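Ticket 85-27
Subject: Spur gear slipping on shaft, label feeder, bench 4
Site: Drenside workshop
Raised by: Duygu Akbulut
Assigned to: Rodel Dizon
Status: Closed

Duygu Akbulut, 08:40
The feeder on bench 4 has started skipping again. The motor runs and the first gear turns, but the second one stops for a moment and then catches up. Labels come out crooked. I have switched it off at the wall and put a note on it.

Rodel Dizon, 09:15
Does it skip at the same point each time, or at random? Please also check whether the cover screws are tight. We had a loose cover on the Wastham unit and it rubbed against the gear.

Duygu Akbulut, 09:50
Random. Cover screws are tight. I ran it with the cover off for a few minutes and it did the same.

Rodel Dizon, 11:05
Had a look. The teeth are meshing properly, so the spacing is fine. With the motor off I can hold the shaft still and turn the second gear by hand. It should be a press fit and should not move at all. I have pulled it off, wiped it down and put it on the dark grey board by the window until somebody can measure the bore.

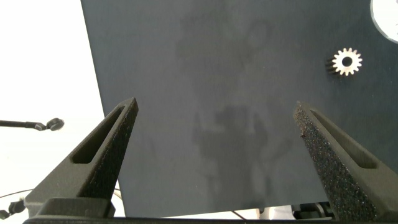

Until that is done, please don't glue it back on. Terence tried that on the old feeder and we ended up replacing the shaft as well.

Terence Hartley, 11:30
Correct, and the glue lasted 9 days. Rodel, are there any spares in the Jemel drawer?

Rodel Dizon, 11:45
One bag, but those are for the wider shaft. They go on with no grip at all.

Masanobu Kikuchi, 13:20
Measured the bore in three directions. It is slightly oval. The shaft is round and still on size, so only the gear needs changing. I have ordered two from Suksawat, same tooth size, one to fit and one for the drawer.

Rodel Dizon, next day, 14:10
New gear pressed on. Could not turn it by hand. Ran 85 labels through with the cover on, no skips, all straight. Old gear is in the scrap tin.

Duygu Akbulut, 15:00
Working fine here. Note taken off the plug. OK to close.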